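基于手持夹爪示教的零食袋抓取与收纳:课程项目报告

课程:机器人系统综合实践
组别:Birkelstead 组
提交月份:一月

摘要

本项目研究软包装食品的平行夹持与入箱动作。数据由人手持夹爪完成示教得到,经清洗、切分后用于训练模仿学习策略,再部署到实验室的桌面机械臂上做对照测试。项目共采集示教片段600段,清洗后保留367段。报告依次说明任务定义、采集流程、数据处理、策略训练、测试结果和遗留问题。策略代码仓库命名为Prita,数据整理脚本命名为Lemden,下文沿用这两个名称。

一、任务定义

任务起点:若干袋装零食散放在软质表面上,旁边有一个透明塑料收纳箱。任务终点:指定的一袋被放入箱内,夹爪张开并退出箱口。一段示教只处理一袋,不连续抓取。

选择软包装有两方面考虑。其一,前一学期的课程项目以硬质方块为对象,抓取位姿可以由外形直接推出,学不到接触阶段的内容。其二,袋装食品受力后形状会变,封口的朝向、袋内物料的分布都影响夹持点,适合检验策略对形变的适应程度。

对象分为三类:

A类,枕形袋。两端压齿封口,袋内有气,夹持时先压缩气体,再接触内容物。
B类,透明薄膜袋。膜面柔软,内容物可见,物料容易向一侧堆积。
C类,圆柱形包装。内容物本身成形,夹持时易滚动,要求夹爪闭合方向与轴线接近垂直。

任务不考察识别能力。目标袋由操作者在片段开始前指定,写入元数据的target字段,训练时以类别编号的形式送入网络。

二、采集流程

2.1 场地要求

课程要求采集环境不能局限于实验室桌面。本组把场地分为硬质台面和软质表面两种。软质表面以床铺为主,支撑面在夹爪下压时会下陷,夹爪尖端与袋底之间的相对高度随之改变,这一点在硬质台面上不会出现。

每处场地开始前执行以下步骤:

(1)检查夹爪开合行程,记录全开和全闭时的读数。
(2)检查线缆走向,线缆不得进入两指之间。
(3)缓慢平移并旋转设备一周,供位姿估计初始化。
(4)摆放零食和收纳箱,箱口向上,箱盖取下或完全打开。
(5)录制一段不抓取的空程,用于检查时间同步。

步骤(3)最初没有写入流程。前几次采集的位姿轨迹在起始阶段有明显漂移,补入该步骤之后漂移减小。墙面大面积为单色时仍会丢失特征点,解决办法是让设备朝向有花纹的织物或有棱角的物体,再开始平移。

2.2 动作规范

接近阶段,夹爪张开到大于袋宽,沿袋面法线方向下降。软质表面上允许指尖轻压支撑面,不允许把布料一并夹入。闭合阶段,速度保持均匀,袋体停止相对滑动后再抬升。抬升阶段,先竖直提起,再水平移动。释放阶段,夹爪越过箱沿之后才可张开。

操作者不得用另一只手调整目标袋。若目标袋在闭合时弹出,该段照常录完,标记为失败,不当场重来。失败段保留下来,供后续训练判别器使用。

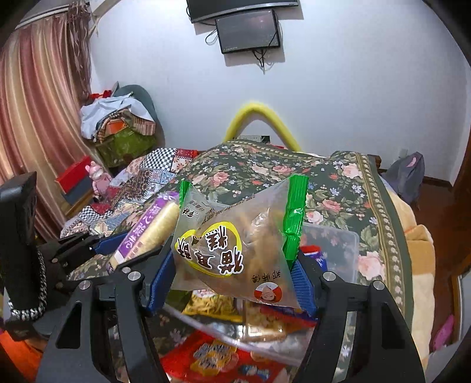 袋装零食夹持,软质表面场地。

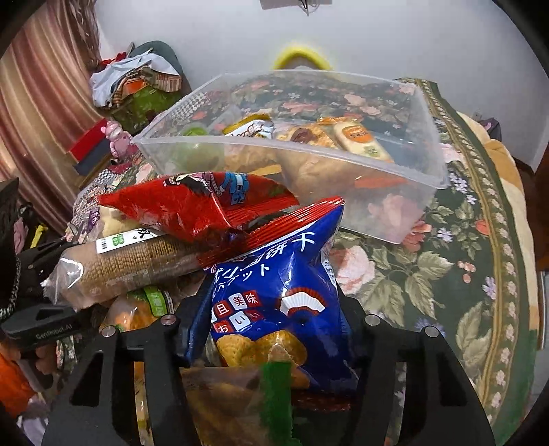 2.3 夹持点的选取

A类袋的夹持点经过两次修改。第一版规范要求夹在袋体几何中心,此处气体最多,闭合后两侧鼓起,袋体绕指面转动。第二版改为夹在封口压齿处,封口薄而平,夹得住,但抬升后袋体整体下垂摆动,进箱时容易碰到箱沿。最终版本取两者之间,夹持线位于封口以内,避开压齿,同时让指面覆盖一部分内容物。

B类袋不设固定夹持点,要求操作者对准物料集中的一侧。膜面单薄,若夹在没有物料的位置,两指之间只有两层薄膜,指面纹路能够提供的摩擦有限。

C类包装夹在轴向中段。由于两端薄膜常有余料收拢,看起来的长度大于内容物的长度,以外形中点作为夹持点会产生偏差。规范中改为以内容物的中点为准。

2.4 操作者培训

组员在正式采集前各完成14段练习,练习段不计入数据集。练习的重点是闭合速度。初学者普遍闭合过快,开合量曲线呈阶跃状,网络从中学到的是近似开关量的输出,而不是连续的闭合过程。练习后曲线趋于平缓,但不同操作者之间仍有差别,归一化处理见第三节。

三、数据处理

3.1 同步与切分

图像流与开合量读数分别带时间戳,由Lemden统一到图像时间轴。开合量采用线性插值,位姿采用球面插值。切分以开合量为主要依据:开合量开始持续下降处记为闭合起点,开合量回升且夹爪高度高于箱沿处记为释放点。两点前后各保留一段余量。

自动切分在C类包装上错误较多。圆柱包装在闭合中途会滚动,操作者本能地略微张开再夹紧,开合量曲线出现两个谷。脚本把第一个谷误判为完整的夹持。修改后的脚本增加高度条件,夹爪没有抬升时不结束当前夹持段。

3.2 剔除规则

600段原始示教按下列规则剔除:

(a)位姿跟踪中断。
(b)图像与开合量时间差超出阈值。
(c)夹入床品或其他非目标物。
(d)操作者用另一只手接触目标袋。
(e)元数据缺失,无法确定目标类别。

剔除后剩余367段。剔除原因以(a)为最多,集中出现在设备靠近单色墙面和进入箱口的时候。透明箱壁产生反光,箱内的特征点随视角移动,位姿估计把它们当作静止点处理,轨迹出现跳变。对箱内部分加掩膜可以缓解,但会损失释放阶段的图像信息,本项目只在位姿估计时加掩膜,训练图像保持原样。

3.3 归一化

开合量以每台设备的全开、全闭读数为边界,映射到0至1。位姿转换为相对于片段首帧的增量。图像缩放后只做亮度和对比度扰动,不做水平翻转。翻转后夹爪左右两侧互换,与动作标签不一致,早期的一次训练因此失败,损失下降正常而实机动作横向偏离。

亮面塑料袋上的高光随视角变化很快。曾尝试用偏振片压低高光,但进光量下降,快速移动时图像模糊,最后没有采用。

四、策略训练

4.1 网络结构

Prita采用图像编码器加动作序列预测头的结构。输入为连续两帧图像、当前开合量和目标类别编号,输出为未来一段时间的位姿增量和开合量。动作以滚动方式执行,每次只执行预测序列的前半部分,随后重新预测。

编码器使用预训练权重,前几层冻结。全部放开训练时,验证损失更低,但实机上对床品花色敏感,换一块布料后接近方向就会偏移。冻结之后该现象减轻。

4.2 训练设置

三类对象混合训练,不分别建模。按类别均衡采样,避免A类片段过多造成偏置。失败段不参与策略训练,只用于训练一个二分类判别器,判断闭合之后袋体是否仍在指间。判别器输出低于阈值时,机械臂停止抬升,张开夹爪并返回接近位置。

4.3 验证方式

验证集按场地划分,不按片段随机划分。随机划分会使同一场地的相邻片段同时进入训练集和验证集,验证损失偏低,不能反映换场地后的表现。按场地划分之后,验证损失明显上升,但与实机结果的趋势一致,调参时以此为准。

五、实机测试

5.1 测试条件

测试使用实验室桌面机械臂,末端安装与示教设备尺寸一致的夹爪。台面铺海绵垫,上覆织物,模拟软质表面。收纳箱固定在台面一侧。箱的位置在测试期间不变,目标袋的位置和朝向由抽签决定。

共安排6种摆放条件,包括单袋平放、单袋竖立、两袋相邻、两袋部分重叠、目标袋靠近箱壁、目标袋位于垫子边缘。对比对象是课程提供的基线方法Vlachou,该方法由深度图计算夹持点,开环执行。

5.2 结果分析

单袋平放条件下,两种方法都能完成任务,差别主要在时间。Vlachou先计算后执行,接近路径短;Prita在接近过程中反复修正,路径较长。

单袋竖立条件下,Vlachou的深度图在亮面袋上有空洞,夹持点落在空洞边缘,下降位置偏高。Prita不使用深度,接近方向较为稳定。

两袋相邻和部分重叠条件下,Prita的主要错误是选错目标。类别编号只能区分三类对象,两袋同属一类时,网络倾向于选择离夹爪更近的一袋。该问题由任务定义造成,不能通过增加同类数据解决。

目标袋靠近箱壁时,两种方法都会发生碰撞。Prita的碰撞发生在闭合阶段,外侧手指抵住箱壁,内侧手指继续推动袋体。示教中操作者遇到这种情况会先把袋子拨开,但拨动动作在切分时常被归入接近段的余量之外,训练数据中几乎不包含。

垫子边缘条件下,支撑面一侧下陷,袋体向外滑落。判别器能够检出空夹,但返回接近位置后目标已经移出视野,重试没有意义。

5.3 误差来源

误差来源按影响大小排列如下:

第一,示教与实机之间的刚度差异。人手持设备时,手腕有顺应性,指尖碰到支撑面后自然退让;机械臂按位置控制,下压深度完全由轨迹决定。加入简单的力阈值后,下压过深的情况减少,但动作不够连贯。

第二,目标指定方式过于粗略,见上文。

第三,开合量标定漂移。设备连续使用后全闭读数会变化,若只在每处场地开始前标定一次,后半程数据存在偏差。后续应在每批片段之间插入一次标定。

六、遗留问题与后续安排

切分脚本需要保留预备动作。拨开、翻转等动作虽然不在任务定义之内,却决定了后续夹持能否完成,计划在Lemden中增加一个独立的标签,由人工复核后并入训练集。

目标指定计划改为首帧图像上的点选坐标,取代类别编号。该修改涉及元数据格式,已有片段需要补标。补标工具的界面已完成,坐标写回部分尚未测试。

力反馈方面,课程现有夹爪没有指面力传感器,只能由电机电流间接估计。电流信号在低速闭合时噪声较大,滤波后延迟增加,与滚动执行的周期冲突。下学期若能更换末端,将优先测试B类袋,该类对象对夹持力最为敏感。

附录A 元数据字段

clip_id:片段编号
site_type:场地类型,取值hard或soft
target:目标类别,取值A、B、C
result:结果,取值success或fail
grip_open:全开读数
grip_close:全闭读数
note:备注,自由文本

附录B 采集前检查单

设备电量充足
存储空间充足
两指指面无油渍、无碎屑
线缆固定,未进入两指之间
箱盖已取下或完全打开
空程片段已录制
元数据表已新建一行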